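Food Packaging and Shelf Life
Notes for Unit 4: Barriers, Seals and Labels
Course instructor: Gaétan Friesen, Beaulieu campus

Read these notes before the lab. Bring the reading packet, pages 324 to 356. The worked problems start on page 385 and are optional for students taking the course without the lab.

What a package has to do

Food starts to change as soon as it is made. Crackers take up water from the air and go soft. Bread loses water and goes stale, and stale bread is a separate problem from dry bread, as we covered in Unit 3. Fats react with oxygen and turn rancid. A package slows these changes. It does not stop them, and it cannot improve food that was already poor when it was sealed.

For each product, start by asking which change will spoil it first. That change sets the shelf life. A potato chip usually fails through moisture or rancid oil. A soft cake usually fails through mold or staling. The right package for one may be a bad choice for the other.

Barrier materials

Plain polyethylene is cheap, seals easily with heat and keeps water vapor out fairly well. It is a weak barrier to oxygen. Polyester is stronger and holds print well, but it needs another layer to make a good seal. Aluminum foil blocks light, oxygen and water vapor almost completely as long as it has no pinholes. Folding and creasing can open pinholes, and thin foil is worse in this respect than thick.

Metallized film is a plastic film with a very thin coating of metal. It looks like foil and is often called foil in stores, but its barrier is lower. On the exam, use the correct term.

Clear film lets the buyer see the food. The cost is exposure to light, which speeds up the breakdown of fats and fades some colors. Baked snacks are often sold this way anyway, with the short date accepted as part of the trade.
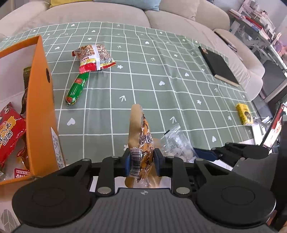 Seals

Many leaks in flexible packs are at the seal. Three settings control a heat seal: temperature, pressure and time. If the temperature is too low, the layers peel apart. If it is too high, the film thins and may tear next to the seal. Crumbs, oil or sugar caught between the layers will leave a channel that air can pass through.

In the lab we use the dye test. Put a small amount of dye solution inside the empty pack, rest it along the seal for 20 seconds, and look for color on the outside edge. Record where the leak is as well as whether there is one. Wear gloves, as the dye stains.

Labels and codes

A barcode identifies the product at checkout. The ordinary retail type does not carry the date or the batch, so a lot code has to be printed separately. Keep both away from the seal area. Bars printed or stuck over a wrinkle may not scan.

Before next class

Choose one packaged food you have at home. Write half a page on what would spoil it first and what the package does about it. If you cannot tell what the film is made of, say so and list the tests you would run.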